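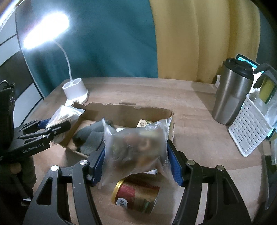

Kavent opens its gripper bench in Plelitz and changes how the tools are looked after

PLELITZ, November. The company Kavent has begun regular work at its new packing bench in Plelitz, where people use hand-held grippers to put small household goods into boxes. The movements are recorded and later given to a robot arm. The bench has been ready since the summer, but the start was delayed twice by problems with the finger pads, and the company has now published the maintenance plan it will follow.

The plan was written by Dariusz Rutkowska, who is responsible for the tools. It is 6 pages long and most of it concerns the two jaws. According to Rutkowska, the electronics have given almost no trouble. "The fault is nearly always at the front," he told us. "A pad turns a little on its seat, or a pivot screw loses its tension, and the operator feels nothing. We find it only when we compare the opening of the jaws with the value in the file."

During the trial period the team kept a list of all faults. The list has 61 entries. More than half of them are about pads which had moved or become smooth, and a smaller group is about screws at the pivots. Two entries are about cables. One says only "dropped", without any other explanation.

Under the new plan each gripper is checked before the morning work and again at 13.00. The operator closes the jaws fully on a steel gauge and reads the value. If the difference is more than 2 tenths of a millimetre, the tool is taken from the bench and the screws are tightened in a fixed order, the inner ones first. The pads are cleaned with a damp cloth only. Alcohol was used in the beginning, and Rutkowska believes that it made the rubber hard, although he has not been able to prove this.

The pads come from Bartoš, a small supplier in the same town, and were changed once already. The first type was flat and held cartons well, but was poor with soft packets.
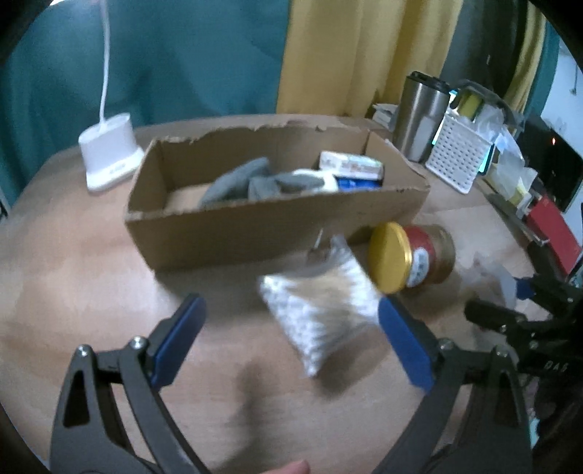 Kalkidan Seyoum trains the operators and also decides which goods are used for the checks. She asked for a second test after the steel gauge, because a gauge is hard and always has the same shape, and most faults appear first with soft things. Her test is made with bags and packets. A clear bag of small white beads, held between the two blue pads just above the table, is the kind of load she means: the contents can move, the film can fold, and a pad which is not straight will let one side go down. The operator must lift such a bag five times and hold it for ten seconds each time. If the bag slips even once, the tool goes back to Rutkowska.

"At first the operators thought that they were doing it wrong," said Seyoum. "They pressed harder, and then the pads became worn more quickly. Now we say to them, if it slips, stop and write it down. It is more likely the tool."

The results are entered in Wavby, a simple logging program which Kavent already used in its warehouse. Each gripper has its own page there, with the date of the last pad change, the gauge values and a place for remarks. When the values from the morning and from the afternoon do not agree, the page becomes yellow and the recordings made between them are put aside. Before the plan was introduced, 287 recordings had to be looked at again by hand for this reason. Seyoum did a large part of this work herself and says she would not like to repeat it.

A rule was also made about the goods. Cartons with torn edges may stay in use, as the robot arm will meet damaged boxes in the warehouse too, but a bag with a hole must be replaced at once. In one case during the trial a leaking bag left fine dust in a pivot, and the jaw had to be taken apart and washed.

The cost of the maintenance was not given. Rutkowska said only that a pair of pads is cheap and that the time of the operator is the expensive part. A full change of pads, with the new measurement afterwards, takes him twenty minutes. He hopes to bring this down with a new pad holder, which can be opened without taking out the screws. Bartoš has promised the first samples before the end of the winter.

Kavent plans to keep the present arrangement until spring and then to decide if a second bench will be opened in the same building. The maintenance plan can be read at the reception in Plelitz, and a shorter version will be sent to other workshops on request.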